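Youth sports grants: has anyone had a straight answer from the national council?

hesis_keeper
Posted November 5, 2025

Hi all, long-time reader, not much of a poster. I help run the under-14s at a small handball club (we play as Brurkis, blue shirts, you've probably beaten us) and I'm trying to get my head round the new rules for youth funding. As I read it, the council for youth and sport now wants every club to join a district partnership before it can apply for anything at all. We've got 29 juniors and one hall slot a week. Who are we meant to partner with, the swimming pool?

I rang twice in April and got two different answers. First I was told a letter of support from another club would do. Then it had to be a signed agreement with shared coaching hours written into it. I asked for that by email and I'm still waiting! 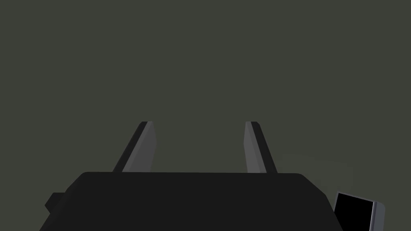
Re: Youth sports grants

ravn_left_wing
We went through this with Ravn and it's the signed agreement, sorry. The letter was fine under the old scheme and half the staff on the phones still seem to be reading from that one. We paired up with Clistelus, the athletics lot, and share a warm-up session with them. The kids love it, to be fair.

offside_again
I'll be the grumpy one then. I think the partnership rule is a good thing. We had four clubs in our town all asking for the same pot and all training eight kids each in half a hall. Somebody had to knock heads together, and if it takes a royal stamp or a ministry to do it, fine by me.

hesis_keeper
That's all very well in a town with four clubs, though. We're 20 miles from the next handball team and the bus stops at six. I'm not against sharing, I just don't see how a rule written for the capital works out here. And the grant we'd get is 609 for the whole season, so once you've paid for a minibus a few times there's nothing left for balls.

ravn_left_wing
Does it have to be another handball club? Ours wasn't. Check the bit on "mixed discipline" partners, it's buried near the back of the guidance and easy to miss. A school might count as well, but I'd get that in writing before you spend an evening on the forms.

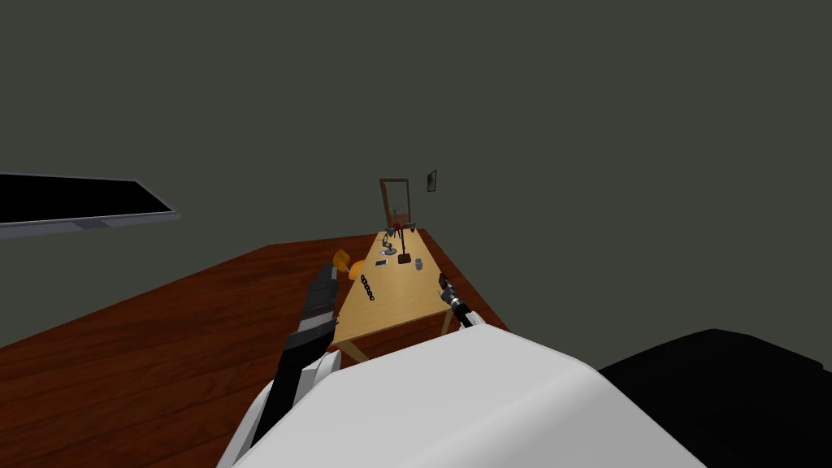

Rosaura Ñahui
A school does count, we did it last season with the secondary up the road. The head has to sign as well as the PE teacher, and that was the bit that held us up. Send both pages together or they'll post the lot back to you.

offside_again
See, it can be done! Still say the rule's sound. The paperwork is daft, I'll give you that.

hesis_keeper
Thank you Rosaura, that's the first useful thing I've heard in months. There's a school five minutes from our hall and two of our girls go there, so I'll write to the head tonight. Did you have to put coaching hours in yours, or did they let you off with hall time?

Rosaura Ñahui
Hall time was enough for us. Put the start and finish times in though, they did ask.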